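4.2 Do viewers care which story counts?

Earlier writing on spin-offs tends to assume that fans sort everything into what counts and what does not, and that they do so with some energy. We were not convinced. The claim rests mostly on forum arguments, and people who argue on forums are the people who like to argue. The Vuketti series is a fair place to test it. The first television run was followed by the Drellow novels, and Emico then used characters from the novels in a second animated series that contradicts the first on several points, among them the age of the pilot and the fate of the home colony.

Our survey drew 806 usable responses. Respondents were asked whether they had noticed any conflict between the two series, and only afterward whether it bothered them. The order matters. Asking people if a contradiction bothers them tells them there is one.

Of the full group, 333 reported noticing a conflict without being prompted. That is well under half, and it includes answers we coded generously, such as "the ship looks different." A redesigned ship is hardly a crisis of continuity.

Figure 2. Gripper on a black robotic arm over an open paper bag. 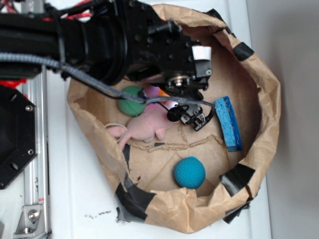
The forum material points the other way, at least on first reading. We collected 968 posts from the Lowther boards, starting in March of the year the second series aired, and a large share of them treat the novels as the deciding authority. But the same handful of account names turns up again and again. Once repeat posters are set aside, the strong version of the claim – that the audience as a whole ranks the novels above the screen – has very little left to stand on.

There is also the matter of what "the novels" means in these posts. Many writers cite plot summaries posted on the boards, and at least one widely repeated "fact" about the colony appears in no volume we could find. Emico's own publicity is no help. It called the second series a new story in one place and a continuation in another, which suggests to us that the company had not settled the question and saw no great need to.

We sent a draft of these findings to several long-standing members of the boards.

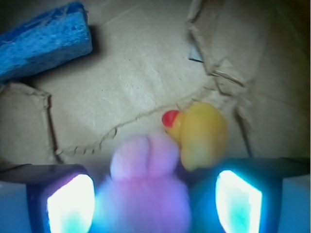 One reader of the draft objected that noticing is the wrong test. In that reader's view, people who came to the second series through the Drellow books had already accepted the changes and so had nothing to report, "which is a kind of caring, just a quiet one."

The point is reasonable and our data cannot rule it out. Question 2 asked which version respondents met first, but too many left it blank for a useful comparison. Still, a kind of caring that leaves no trace in either the survey or the posts is hard to study, and we would want some evidence for it before building a theory of audience loyalty on top.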